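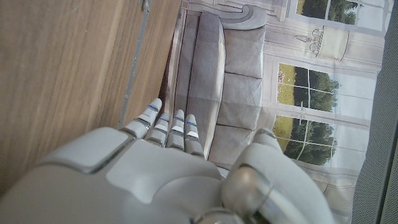
Marjorie Birkett
Film Programmer, Brundon Picture House

The July documentary season opens with The Salt Ferry, a film that played two festivals last year and then more or less dropped out of sight. We have it for four evenings, in the small auditorium, at 7:15 p.m.

The film follows the last crew working a flat-bottomed ferry between Usmont and the island of Ziltness, a crossing of 9 miles over shallow water. For most of the year the boat carries groceries, mail and a few passengers. In early summer it also carries sheep. The islanders own 300 of them, and the animals have to be moved to the mainland before the grass on the island gives out. The boat holds 40 at a time, so the job takes eight trips if the weather is good. In the summer of filming the weather was bad.

There is no narrator. The director spent two seasons on the island with one camera and a sound recorder, and she lets people get on with their work in front of her. Long stretches pass with hardly a word. The skipper, who is in his seventies, talks more to the engine than to his deckhand. His daughter runs the store at the landing and keeps the ferry's accounts in a school notebook, and she gets the best scene in the film, a phone call with the county about the cost of a new hull. We only hear her side of it.

About halfway through, one of the ewes goes missing on the tidal flats and the crew has to decide whether to wait for her or catch the water. I won't say which they do. The sequence runs eleven minutes and was shot almost entirely from the deck, and the audience I first saw it with was very quiet by the end.

Some of you will find it slow. The opening section, in which the boat is scraped and painted, could lose a few minutes, and the accordion music over the closing credits is a mistake. But the sound is very fine – chains, gulls, hooves on the ramp – and it deserves a proper room and proper speakers. A laptop won't do it justice.

We are showing it with Bainbridge, a short made by a former student of our Saturday workshop. It is a portrait of a drawbridge operator on his final shift, and it runs 14 minutes. The short goes first, so please be in your seat on time. Latecomers will be let in during the gap between the two films.

The Salt Ferry is in dialect with English subtitles. There is one scene of an animal being treated for an injury, which younger children may find upsetting.

Tickets are on sale at the box office and on the website. Members pay the usual reduced price. The small auditorium is up one flight of stairs, and the elevator is at the side entrance by the parking lot.

Next month's newsletter will have the fall schedule, including the return of the silent film nights. We had 900 admissions for those last year, and the piano has been tuned.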